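Visit to the Lauritsen mill and bakery, Wondberg
18/12/2020

The Lauritsen mill is at the far end of Wondberg, past the grain elevator and across the rail spur. It opened its doors to visitors in September, and I drove up from Pileck to see it. The tour was free but you had to book a slot. Mine started at the loading dock, where trucks tip their wheat into a pit covered by a steel grate.

From the pit the grain goes up to the cleaning floor. Sieves take out straw and stones, and a magnet catches stray metal. Water is then added and the wheat rests overnight so the bran comes off in larger flakes. The guide passed around a handful from before and after. The rested grain was softer between the teeth.

The roller floor is loud. We were given earplugs and told to keep to the yellow line. There are 34 roller stands, most of them older than the building's current roof, and each one grinds a little finer than the last. The mill ran 2,812 tons of wheat last year, up after the second silo was repaired. Most of the flour leaves in bulk. The rest is bagged under the Gurik name and sold in grocery stores within 100 miles.

The bakery next door uses the same flour for sandwich bread. The dough is mixed in batches, divided, rested and dropped into lidded pans. I had expected the ovens to be the hot part, but the cooling room felt warmer, with racks of loaves standing close together. Bread has to cool all the way through before it can be sliced, or the blades drag and tear the crumb.
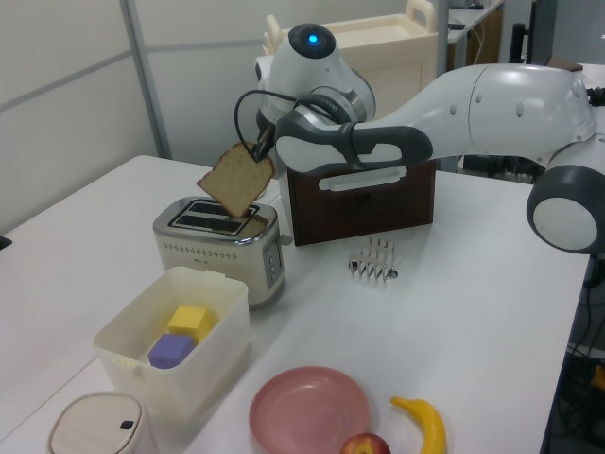

Slice thickness is set by the spacing of the blades, and changing it takes most of a shift. The thicker cut sells better in winter. Heels are bagged separately and go to a farm for feed.

The tour ended in the shop. I bought a five-pound bag of whole wheat and a loaf of the rye, which was dense and a bit sour. Parking is on gravel and fills early. Wear closed shoes, as the stairs in the mill are open metal and steep. The next open day has not been announced.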